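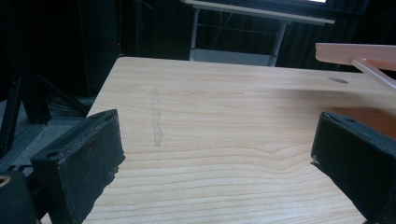
Plereck hand-held gripper kit: what we paid, what we forgot to pay for

I put off writing this one because I wanted to get through a full budget cycle with the thing first, and now I have, so grab a cuppa. I look after equipment for a small robotics group (small as in, if I don't order the zip ties there are no zip ties) and last year I had to choose between another proper arm and a set of hand-held grippers for recording tasks by hand. We went with the Plereck grippers, and I'd do it again, with a few grumbles.

First, the money. Each gripper came in at $800, which sounds fine until you start adding the bits it can't live without. The Rulness mounting kit was another $123, and a pack of spare finger pads was $98, and I very nearly struck the pads off the order to keep the total looking tidy. Please don't do that! The pads are a consumable. They pick up lint like a black jumper picks up cat hair, the edges go scruffy, and you'll find little pale threads hanging off them in your recordings.

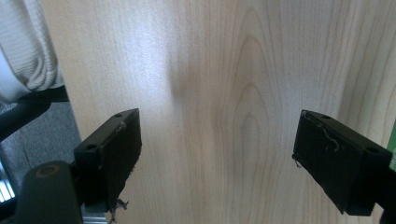
I've started putting pads on the same line of the budget as printer paper and tape, and that has saved me a lot of awkward emails. If your finance people want equipment and consumables kept apart, sort that out before you order, as our first quote had them bundled together and it came back to me twice.

The gripper itself is lovely to use. It's comfortable in the left hand as well as the right, the fingers open and close without any catching, and new people get the hang of it in one session. My main complaint is the cable. I'd pictured something I could wander about with, and what you get is something on a lead, so you end up planning the room around where the cord can go. Johanna Steiner, who does most of our recording, likes it to drop off the left side of the table. I like it off the back. We have agreed to disagree and bought longer cables.

Cables! Budget for cables. I'd set aside next to nothing for them and blew through it before we had recorded anything worth keeping. Same goes for stands. You can get by with whatever tripods are lying around the building, but the legs eat up far more floor than you'd think, and someone will want theirs back. We ended up with our own from Wyss, which are heavy and a bit ugly and don't budge when you bump them with your hip.

Storage was the other thing I hadn't planned for. Small electronics and loose leads wander off if they don't have a home, and the cheapest fix by a mile was plastic boxes with a lid that latches. Pick a cheerful colour and they're much harder to lose.

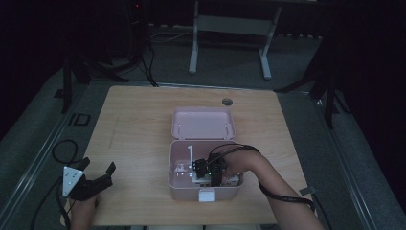

What I'd put in the budget next time

The grippers, obviously, and a spare if you can stretch to it. Pads for a whole year, bought in one go so you only pay freight once. More cable than seems reasonable. Stands. A plain wooden table you don't mind scuffing. And time, which never makes it onto the form: ours took 24 working days from approved order to delivery, and the supplier was perfectly nice about it, but I had people booked in and nothing for them to hold.

I did look at the Kandness bundle too, where it all arrives in one case. It's neater. The catch for us was that the pads weren't sold on their own, and after what I've said about pads you can guess how that went down.
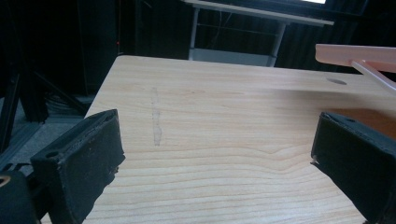

Hobart, December

Quick update, as a couple of you wrote in to ask how it's all holding up. The grippers are still in regular use and I've had no trouble with the fingers themselves. The pads are scruffy again, so there's another pack on order, and this time it went through on the first try under consumables. I've also asked for a second mounting kit in the new budget, mostly so Johanna and I can stop swapping the one we've got back and forth. If you're after the spreadsheet I use for the yearly costs, leave a comment and I'll tidy it up and post it in the new year.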